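Filed under: Around the Neighborhood / Home & Secondhand

Adudov Hall's table day is back, and I brought my ugliest one

If you've walked past Adudov Hall lately and smelled oil soap, that would be us. The spring furniture cleanup started up again in April, and I've been going in the mornings, partly to write this and partly because I own a round wooden table that needed help and I was tired of hiding it under a cloth.

The idea is pretty simple. People drop off small tables, chairs and stools they don't want anymore, the rest of us clean them up, and they get sold cheap out of the side room. You can also bring your own piece and work on it there, as long as you stay and do the work yourself (I asked if I could leave mine and come back for it — no). Last spring's sale raised $3,727, and the money went to new lights over the back stairs, which were badly needed if you've ever tried to carry a dresser down them.

So far this year 29 pieces have come in the door. My favorite is a narrow bench from the old Fleseck bakery, the one that used to sit by the front window with all the newspapers on it. I must have spent half my twenties on that bench! It has a wobble now and somebody has painted the legs green, but it's already got a name taped to it and sadly the name isn't mine.

Most of what shows up is tables, though, and most of the tables have the same trouble. The finish is okay at the far side and then goes dark and blotchy at the edge where everybody sits. Wrists, coffee, homework, a plant that got watered too much, who knows. Everyone there has an opinion about what to use on it and they don't agree. There's a vinegar crowd and a dish soap crowd, and one very firm voice for plain warm water and patience.

The one thing they do agree on is to clear the top completely before you start. Just the table and your spray bottle. I kept putting my keys and my cup down next to me and kept getting told to move them.
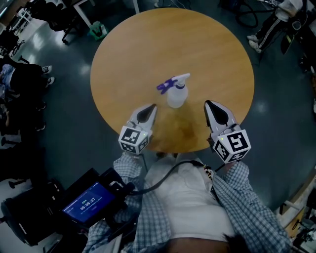 What to do about a blotchy edge

I'm passing along what I was told, and I'll say up front that I'm a beginner. Spray the cloth first and wipe with the grain, a small patch at a time, then dry it right away with a second cloth. Don't flood the wood. Try your cleaner on the underside before you put it anywhere people will see it. If the dark area is only grime on the surface, your cloth will come up brown pretty fast and you'll feel great about yourself. If the cloth stays clean and the stain doesn't budge, it's probably down in the wood, and then you're looking at sanding and a new coat of finish, or at a tablecloth.

Sanding happens outside by the bike rack, only before noon, and you need to bring your own mask. The hall has sandpaper but goes through it quickly, so extra sheets in any grit are welcome. So are clean cotton rags. Old T-shirts are perfect, old towels shed fuzz all over everything (ask me how I know).

The details

Doors open at 9 a.m. and the cleaning tables get packed up at 1 p.m. It's free to come and work on your own piece. Anything you're donating needs to fit through the side door on Lu Street, so nothing huge, and please, no glass tops this year.

The sale comes at the end of the month, with most pieces marked between $10 and $40. Around 400 people came through last time, and the good chairs were gone in the first hour, so come early if you've got your heart set on one. The hall would love to beat last year's total by another $425, enough to get the side door to stop sticking. Coffee will be set up in the hallway again, courtesy of Kimura Hardware, who are also lending the hand truck.

As for my table, I'm keeping it. I still have the legs to do, and there's gum under there from at least one previous owner.

Tags: secondhand, furniture, cleaning, Adudov Hall, spring sale

Contact the newsletter | Send us a tip | Copyright Adudov Hall Neighborhood News, all rights reserved | Back to top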